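Jeseo Festival Calendar – Support
Ticket: Orthodox Easter and name days showing on the wrong date after update
Status: Closed
Opened by: Lefteris Vlachopoulos
Assigned to: Onell support desk
Product: Jeseo shared calendar, web and phone

Original report

We run the public events calendar for a Greek community centre and use Jeseo to publish feast days, fasts and hall bookings. Since the last update the Orthodox set has gone odd. Pascha 2024 should be 5 May. Our calendar has it on 31 March, which is Western Easter. Clean Monday, Palm Sunday and Pentecost have all moved with it. Christmas and Epiphany are fine.

Name days are also affected, but only some. St George normally falls on 23 April, and when that lands in Lent the feast moves to the day after Pascha. In 2024 that makes it 6 May. The calendar is leaving it on 23 April.

I have tried:
Logging out and back in
Removing the Orthodox set and adding it again
A different browser
Checking on my daughter's phone, same result

We print the Lenten program from this and it goes to Deligiannis Printing shortly, so I need to know whether to wait or type the dates in by hand.

Log

13 Jan 2024 – Ticket received. Reproduced on a test account with region set to Australia and the Orthodox set switched on. Western date shown for Pascha. With region set to Greece the date is correct.

Next entry – Asked customer for a screenshot of Settings > Observances > Calculation. Customer replied that the Calculation line is greyed out and reads "Follow region". He did not grey it out himself and can't change it.

Next entry – Cause found for the main fault. The November update merged the two Easter rules into a single setting that follows region by default. Accounts created before the update kept their observance sets but lost the rule attached to them. For an Australian account the region rule is Western, so every movable feast is counted from the wrong Sunday. Fixed feasts are not touched, which matches the report.

Next entry – Workaround sent to customer:
1. Open Settings > Observances.
2. Turn off "Use regional defaults". The Calculation line will become available.
3. Choose "Orthodox (Julian Paschalion)".
4. Save, then press Rebuild year. Do this for 2024 and again for 2025.
5. Leave the fixed feasts on the Revised Julian setting if your parish keeps Christmas on 25 December.

Rebuilding does not remove hall bookings. It will remove notes typed directly onto a feast day, so copy those out first.

Next entry – Customer confirms Pascha now shows 5 May and Clean Monday 18 March. He lost 2 notes, both of which he had copied. St George is still on 23 April.

Next entry – Second fault logged separately. The transfer rule for St George is stored with the name day set, and that set came in through the Pillalus import tool, which drops any rule containing a condition. 11 name day entries on this account came across with no rule at all. Most of them never move, so the dates are right anyway. Patch for the import tool requested from developers. In the meantime the entry can be dragged to 6 May and locked with the padlock.

Next entry – Patch applied to the import tool. Customer asked to re-import the name day set only, with "Keep locked entries" ticked. St George now moves correctly in 2024 and stays on 23 April in 2025, when Pascha is 20 April. Ticket to close in 9 days if there is no further contact.

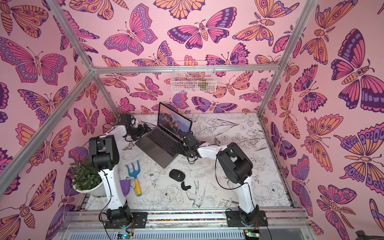

Khanyisile Pillay: We have the same fault on a calendar that carries both Easters, for a school with families from each tradition. If I turn off regional defaults, the Western dates move to May as well. Is there a way to hold one rule per set?

Onell support: Yes, but only on the web version at present. Open the set itself, choose Edit set, and pick the rule there. A rule chosen inside a set overrides the one on the Observances page. Once it is saved the phone app will show the right dates – it just can't edit them.

Khanyisile Pillay: Done, and both are showing correctly. Ash Wednesday is on 14 February and Clean Monday on 18 March.

Lefteris Vlachopoulos: All good here too. Program has gone to the printer. Please close.

Ticket closed by Onell support.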